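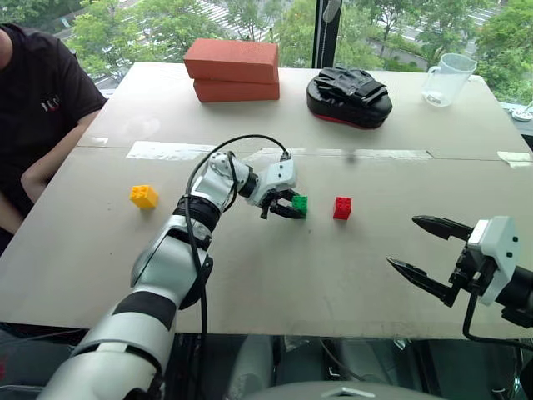
I've been teaching two robot arms to pick up toy blocks by demonstration, and I'm writing down the recipe I now use because I got it wrong for most of May. The method is plain old imitation learning: you record a person driving the arms through the job, then train a policy on the recordings. What changed our results was how we cut those recordings up before training. Take a moment like the left gripper holding the green block just clear of the table, with the red and yellow ones still sitting there. That's one of our cut points, and I call it a "hover". Everything before the hover goes in one bin, everything after goes in another.

I'm using Trivico for the recording and a small tool of ours called Emik for the cutting, but any pair of tools will do if they keep the timestamps together.

## 1. Record more than you think you want

Our set is 1,264 demonstrations. You can get something moving with far fewer, but mine wobbled and missed on small sets and I wasted ages blaming the network. Shuffle the blocks between runs. I mean properly shuffle them – different spots, different angles, swap the colours over. If you always put red on the right, the policy will learn that red lives on the right, and it'll be terribly confident about it too!

Leave the fumbles in. If the driver misses a grasp and has another go, keep the whole run and tag it `retry`.

## 2. Mark the hovers

Play each run back and mark the moment the jaws are closed and the block has left the surface. I do this by hand for the first batch, then let Emik guess the rest from gripper width and height, and go over its guesses with a cup of tea. It gets fooled when a block tips up on one edge, so look out for those.

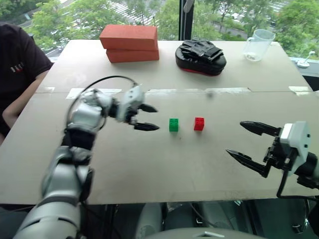
Magdy Hajji read a draft of this and asked why I don't just cut at gripper closing, seeing as it's one number and you can find it with a single line of code. Fair question, and I did it that way to begin with. The trouble is that a closed gripper might have hold of a block or might have hold of nothing. Cutting there mixes good grasps with bad ones in the "after" bin, and the policy learns to carry thin air about the place. Waiting for the lift gets rid of nearly all of that.

## 3. Train the two halves apart, then join them

Train the "before" policy on its own bin and the "after" policy on the other. Same settings for both:

- batch size 32
- 3 camera views, one overhead-ish and one at each wrist
- 5 training seeds, and report all of them, please

Don't drop the wrist views to save time.
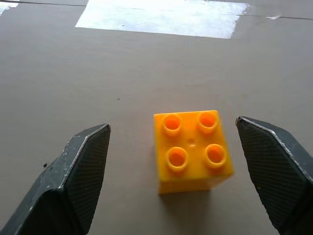

The last few centimetres of the reach are where the wrist view earns its place, and when I left it out the "before" policy got sloppy right at the end, closing early or a bit off to one side. Put it back and most of that went away. I also crop the wrist pictures slightly at random during training, which helps if your mount gets knocked (ours does, constantly).

Joining them up is the fiddly bit. I run the "before" policy until a little classifier says we're at a hover, then hand over. Youssra Hamdy built the classifier and it's tiny, trained on the same marks from step 2. Give it a few frames of agreement before you switch, or you'll get the arms flicking back and forth between policies.
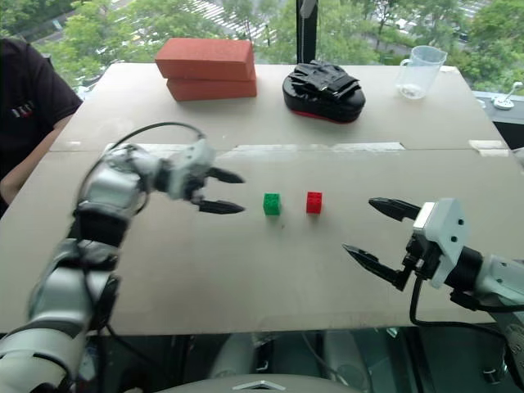 If the handover still looks jerky, blend the two sets of actions over a short window instead of switching dead. I use a straight linear blend. Songül Dağdelen tried a fancier curve and we couldn't tell them apart.

## 4. Test it fairly

Write your start positions down before you test anything, and use the same list for every version. Keep the plain uncut policy in the running as your baseline. Ours still beats the split version when there's only one block out, by the way, and I haven't worked out why. With two or three blocks the split one is clearly ahead.

Next on my list is trying the same cuts on handing a block from one arm to the other, where I'm not sure what a hover even means.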